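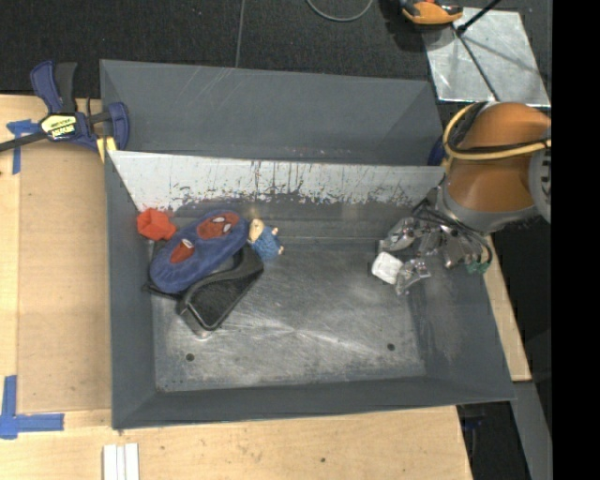 Nandby Bin Challenge

The Nandby Bin Challenge (often just "the Bin", or NBC on older schedules) is a student robotics competition in bin picking, held each March at Nandby Technical College. Teams program a robot arm to take mixed household objects and toys out of a metal bin and put them into a second one. It grew out of a second-year automation class and is still partly graded as coursework for Nandby students, a point of friction with visiting teams.

Contents
1 Background
2 Format
3 Objects
4 Scoring
5 Equipment
6 Student teams
7 Rule disputes
8 See also

Background

The class behind the challenge was a one-semester course on grasping. Original final project was a written report plus a demo with wooden blocks. Blocks were too easy. Every group got near full marks and the demos all looked the same, so the instructors swapped the blocks for things out of a donation box: toys, slippers, plastic dishes, keychains. Most groups failed the first demo outright.

The following year a club from Siltcombe asked to bring its own gripper and run the same task. Gulari came the year after. By then the demo had moved out of the classroom and into the machine hall, where it has stayed apart from one edition held in the cafeteria during roof repairs.

Format

A match is one run of 20 minutes. The bin is loaded by a judge from the other side of the draw, objects tipped in from a tray and not arranged. Teams may look but not touch. The robot then works on its own, moving objects one at a time into the next bin.

Each team gets one reset per run. A reset means a person can clear a jam, free a wire or put the arm back to its home pose – but can't move any object on purpose. Objects bumped during a reset stay where they land.

Rounds are as follows:

Practice round. Not scored. Teams use it mostly for camera calibration and for finding out what the hall lights do to their depth images.
Sorted round. Objects are known in advance and teams have had them for the whole semester.
Mixed round. Half known, half new.
Final. All new objects, top teams only.

The mixed round usually decides who goes through. Teams that trained on the known set tend to do well in the sorted round and then drop off hard.

Objects

The full pool currently has 89 objects, kept in tubs and replaced as they break. Hard plastic, soft toys, dishes, small figures, blocks, foam shapes. Nothing sharp, nothing heavier than the arm's rated load, nothing with liquid in it.

Some kinds of object are known among teams for being trouble:

Plush and fuzzy items. Easy to pinch, hard to see the edges of. A large one often lies across other things and hides them from the camera, so that a planner going for small parts first finds nothing it can reach. Printed patterns are a second problem. On a blue plush oval with red Spider-Man-style faces, early segmentation code tended to return the faces as seperate objects and send the gripper to the middle of each.

Black containers. Dark plastic returns little to most depth cameras. A curved rim is the best place to grab, but the rim is often the part with something resting on it.

Faceted shapes. Angular faces give the fingers no parallel sides to close on. Worse when the shape has settled into a corner.

Small cubes. Simple in open space. Against the wall of the bin much less so, and a white one can vanish in glare off the metal floor.

Toy figures. Small limbs catch on fingers. A figure still hanging from the gripper after release doesn't count as placed.

Scoring

Two points for a known object placed in the second bin, three for a new one. A drop inside the first bin costs nothing except time. A drop outside both bins costs one point and the object is out of play. Picking two objects together scores only the first if both land – this rule was added after one team set its gripper to grab as wide as it could and scored very well with almost no vision at all.

Ties go to the team with fewer grasp attempts. Logs have to be handed in within 6 hours of the run.

For Nandby students the match result is worth 20 percent of the course grade. The remainder comes from the design log, the code review and a short talk. A team can come last in the hall and still pass the class comfortably, and several have.

Equipment

The organizers provide the arm, table, bins and power. Grippers, cameras and all software are up to the team. Bins are gray metal with sloping walls, set one behind the other and clamped to the table at the corner. They're never repainted. Scrapes and streaks from past seasons are left on, and teams are told in the handbook to treat the surface as part of the task. Bare metal inside the bin gives cloudy reflections that change with the arm's position, and much of the first month of the class goes into dealing with them.

Tape marks on the table show where things go so that a station can be rebuilt the same way after being moved. Blue tape only, under current rules, after mix-ups between team marks and judge marks.

Cable routing is inspected before each run. Wires to the gripper have to be held so they can't drop below the fingertips at full reach. Failing inspection is common and costs the team its practice slot.

Student teams

Nandby. Fields several teams a year out of the class. Mostly two-finger grippers, conservative software. Strong in the sorted round.

Siltcombe. Club team, no course credit. Known for home-built multi-finger grippers with a lot of moving parts and for using up the reset early. Won the final twice with basically the same hand, rebuilt in between.

Gulari. Came in with a suction design, which did badly on plush, and changed to fingers the next season. Publishes its code every summer.

Manzano. Newest regular entry, a mixed group from the college's electronics and design programs. Its first season ended in the practice round with a blown driver board. Reached the final the next year.

Entry is limited to 50 students in total across all teams, due to hall safety limits. Nandby's own class takes up a large share of that and the waiting list has been raised as an issue by both Siltcombe and Gulari.

Rule disputes

The main dispute is about home advantage. Nandby students have the table and bins all semester, visitors get a practice slot. Drawings of the bins are now sent out ahead of time, and Siltcombe built its own copy. Gulari's position is that a copy with clean metal isn't a fair stand-in for the worn ones.

Second dispute, the new objects. These were once bought by the class instructors, and visiting teams asked that somebody with no students in the event do it. Since then each college sends in a sealed box and the judges draw from all of them. Boxes have to fit the same type limits as the pool. A proposal to allow see-through objects was voted down, then came back the next year with a separate exhibition run. The exhibition run is not scored and is held after the final if their is time.

See also

Bin picking
Robot end effector
Depth camera
Siltcombe Robotics Club
Manzano Open Workshop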